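Nisier gripper back on clothes work after jaw trouble, new upkeep routine in place

BRATENT, April. The hand-held gripper at Nisier is picking up laundry again. It was off the job for most of a week with a sticking jaw, and the shop has changed how it gets set up and looked after. Short version: cleaner joints, new pads, a longer check before each session, and a log somebody has to fill in.

The tool itself is simple enough. A person carries it, squeezes, and two black jaws close on whatever's between them. Sleeves, towels, the corner of a blanket. A camera on the tool records how it went and the recordings go toward teaching robot arms to handle cloth. Nisier runs it in ordinary homes around Bratent, bedrooms mostly.

Trouble started small. One jaw was getting to the closed position a hair behind the other. With a box or a cup you'd never notice. With cloth you do. The first pad touches, pushes the fabric along, and by the time the second one gets there it's pinching a fold nobody meant to pinch. Operators were compensating by tilting the wrist, which hid it for a while.

Then it stuck. Half open, in the middle of a stack of pillowcases. The operator worked it free by hand and it stuck again before lunch.

Lint, in the end. The shop took the jaws down to the links and found gray fuzz packed in behind the pivots on the slow side, wound round tight like thread on a spool. Some hair in there too. The other side had much less. The pins were OK, with one bushing worn slightly oval, and that was replaced while things were apart. Total bench time on the repair was 52 minutes, not counting the hunt for a driver bit that had gone home in someone's coat.

The replacement bushing came from Lapiņa, the parts counter over on the canal side, same day. The first one supplied was the wrong bore. Second one fit.

What's changed

The log shows the tool had done 1,820 closings since the joints were last opened up. That was well past what the shop had meant to allow, and there was no firm number written down, so it slid. There is one now. Joints get opened at 953 closings or at the end of the second week of use, whichever lands first. The 953 was the count at which an operator first wrote "left a bit lazy?" in the notes column, back before the sticking started. The shop decided to just use it.

Pads come off on the same schedule. These are the blue ones with the fine grid on the face, and the grid is where the fuzz goes. Nylon brush, dry, along the lines one way and then the other. No solvent. An earlier set was wiped with some kind of cleaner and went slick, and the shop has gone off the idea. If the grid looks polished in the middle the pad gets swapped, both sides together. One fresh pad against one tired one was tried, the cloth walked toward the fresh side every time.

Pads also have to sit square on the jaw. The old set had one that had crept up a little, enough to leave a lip, and the lip was catching on knit stuff. Operators now press each one down with a thumb and run a fingernail along the edge before the tool goes out.

Pivot caps are checked by feel. Hold the jaw, rock it gently. Any click and it stays on the bench. The caps used to be tightened by "whoever thought of it" and at least one had been done up too hard, that makes the link drag. Tightening is now a bench job only. No drivers in the carry bag.

Oil is out as well. There had been a drop of it in the joints at some point and the view in the shop is that it's what held the lint together in the first place. Dry lube, a very small amount, wiped off after. The rag has its own hook.

The morning check

Used to be open, close, go. It now takes about 2 minutes and runs like this. Jaws fully open, look at both sides, same angle. Close slowly on nothing and watch which pad gets there first. They should meet flat, top edge to bottom edge. Then close on a strip of thin cotton and pull. Then on the same strip folded over. Then on a bit of vinyl cut from an old bag, which slides if anything is off.

The vinyl was a late addition. Cotton forgives a lot, it will hold in a grip that's crooked. Smooth shiny material won't, so a jaw that is only slightly out of line shows up right away. Coats and jackets were where operators had been complaining most and the cotton test had been passing the tool every single morning.

Camera gets a wipe and a look at the picture. Both jaws have to show at full open, tips included. After the rebuild they didn't, first time round. The mount had gone back on a touch high and one tip was dropping out of the shot. Loosened, nudged down, retightened, checked again. A scratch of white paint now marks where it goes. The shop says that should of been done on day one.

Last item is the squeeze. The return needs to be quick and quiet, no hang at the halfway point. If there's a hang, the operator notes the closing count and calls in before using it on anything.

On the job

Advice for operators got rewritten too, one page, taped in the lid of the carry case. Shake the blanket out before starting if it's a fluffy one. Plush bedding is the worst thing there is for the joints, worse than towels, and it doesn't have to be gripped to shed. Just brushing the jaws along it does it. Come down from above where you can and lift off the same way.

Keep fingers behind the links. Obvious, but cloth work gets people reaching in to hold a hem down or straighten a cuff, and there are pinch points on the outer side as well as between the pads.

Stop between piles. Open the jaws wide, look in the gaps, pick out whatever's there with the wooden stick. Not a pin. A pin scratched one of the links last winter and thread has been catching on that spot since. It was smoothed down during the repair.

On thick seams, don't keep squeezing. If the pads have met the fabric and it isn't coming up, let go and move along to a flatter spot. Forcing it is probably what ovaled the bushing, though the shop isn't certain and there's no way to check that now.

Spares

A second set of jaws is being put together from Lapiņa parts and a pair of links left over from the original build. Once that's finished the two sets will swap over at each service, so the tool doesn't have to stop while one is being cleaned. The frame for the spare is done. Pins are on order. The carry case needs a new foam insert to take both and that's being cut at the sign shop on Mullier, who had offcuts.

Still not settled is who keeps the log. Right now the count is read off at the end of each session and written in by the operator, in pen, and there are already gaps. One page has a coffee ring where a number should be. A counter that writes itself into the recording has been talked about. No date on that.

Also not settled is storage. The case was being left in the van overnight and the cold mornings may have been making the squeeze feel stiff on the first few tries, or that may have been the lint all along. It comes indoors now either way.

First sessions with the rebuilt jaws have been clothing on beds: jackets, shirts, a lot of sleeves. The slow jaw hasn't come back so far. First joint opening under the new rule is due later this month, and the fuzz that comes out is going to be bagged and kept with the log sheet so there's somthing to compare the next lot against.

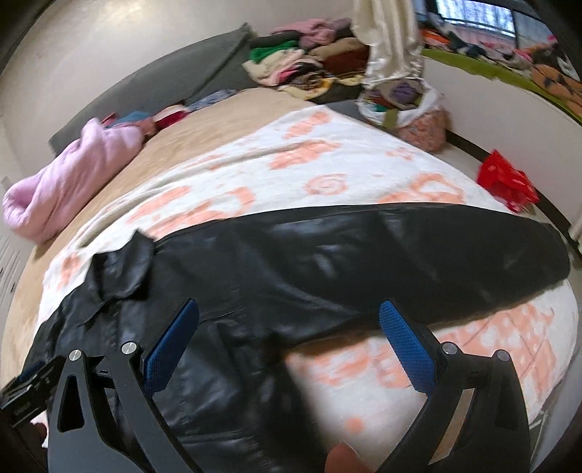 One reader wrote in to say 953 closings sounds far too long for anybody working on fleece or plush, and that a pair of hand jaws in another shop gets brushed out every couple of hours and opened up weekly no matter what the count says. The same reader would skip the dry lube completely and wanted to know if the worn bushing was metal or plastic, as the plastic ones "go egg shaped if you look at them wrong."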